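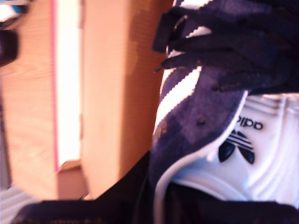 Nalon kit, second notebook entry, August

Carrying on from my first entry. The trial license for the Nalon gripper kit runs to the end of the month and Gaetano wants a yes or no before then. The task is still the shoe one: pick up a sneaker, get it into a box, deal with the tissue. Ghorbani quoted us 4,000 for the full kit, which covers the gripper, the finger set, the software seat and one remote support session. Extra fingers are separate.

Setup was the same as before, at the desk by the window. I moved the home position up a little so the fingers clear the rim of the box on the way in. Before that I was getting a stop every few cycles from the force limit, and I had been blaming the limit. It was the path. Limit is back on the Nalon default and I plan to leave it there.

Fingers

The stock fingers are fine on cardboard. On suede they are less good. The upper gives under the tip, the software reads that as still closing, and it keeps closing. Laces are the other problem. If a tip goes in under a loop it will sometimes come out again with the loop on it, and then the release doesn't release. Simin suggested approaching from the heel side, which helped. I have saved it as a separate grasp in the library (heel_in) so that the old one stays available for comparison.

Skinora sells a softer pad that is supposed to fit the same mount. Not ordered. I want to see the drawing first, the last third-party pad we bought needed filing.

Software

Version on the desk machine is the one the kit shipped with. There is an update but the release notes list a change to how the wrist camera is calibrated, and I don't want to redo that halfway through a comparison.

Log is readable. Every grasp gets a line with the commanded width, the measured width and the current draw, and it exports without fuss. The exported times are in a different zone from the ones on screen, so add the offset before you line them up with anything else. Banafsheh lost most of a morning to that on the first batch.
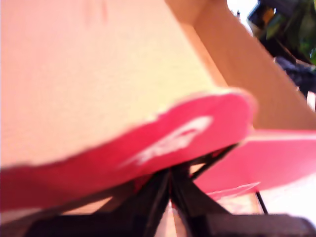 and the close-range views are still where the kit does worst. Once the gripper is right down on the work, focus goes soft and a large part of the view is filled by whatever is nearest. The planner falls back on its last good estimate. That is all right for something that stays put. A sheet of tissue does not stay put, and the manual has one paragraph on thin flexible material that amounts to "adjust to suit."

Runs

143 logged cycles in total with this finger set, counting the ones from my first entry. I threw out 7 where I had the wrong tool offset loaded. Don't use those for anything, they are in the folder marked bad_offset. Speed was held at 80 percent for the whole lot. Full speed is possible on the empty moves, but the arm carries on shaking for a moment after it stops and the first image after arrival suffers for it.

Box is placed with the long side to the front each time and the notch in the rim uppermost. I tried it turned end-on for a short set and went back.
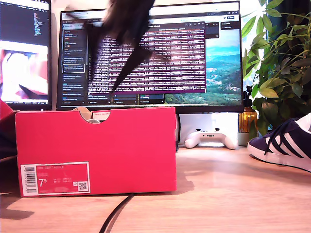 Gripper above the red box, size 7.5, label side to the front.

Support

Wrote to Nalon support about the release fault. Answer came the same afternoon from a person who had clearly read the log I attached. They asked for the finger serial and a longer log. Sent both. Their suggestion for now is to open in two stages with a pause between, and I have put that in as an option – off by default until I have compared the two properly.

Still to do

Two-stage open against the normal open, same grasp, same speed.
Ask Ghorbani whether the quote includes a spare cable. The one we have sits across the desk and gets leaned on.
Get the pad drawing from Skinora.
Write up the offset mistake for the Clorilcombe team, they use the same tool file.

My own view at this point is that the gripper is worth the money and the software seat is average. I would buy if Ghorbani will split the two. Passed the notes so far to the others for comments.
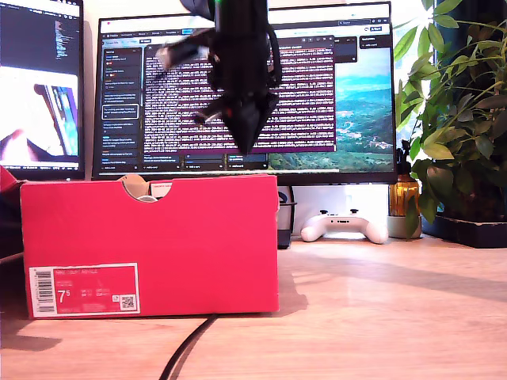

Shahla Mirzaei: I'd hold off on asking for the split until the two-stage open has been tested. If it fixes the release we need the seat anyway, the staging is done in their software and our own controller can't do it. Also, please put the tissue cycles in a separate count. Mixed in with the plain pick-ups they make the kit look worse at shoes than it is.

Agreed on the count, will split it in the next entry. Quote request to Ghorbani is on hold until then.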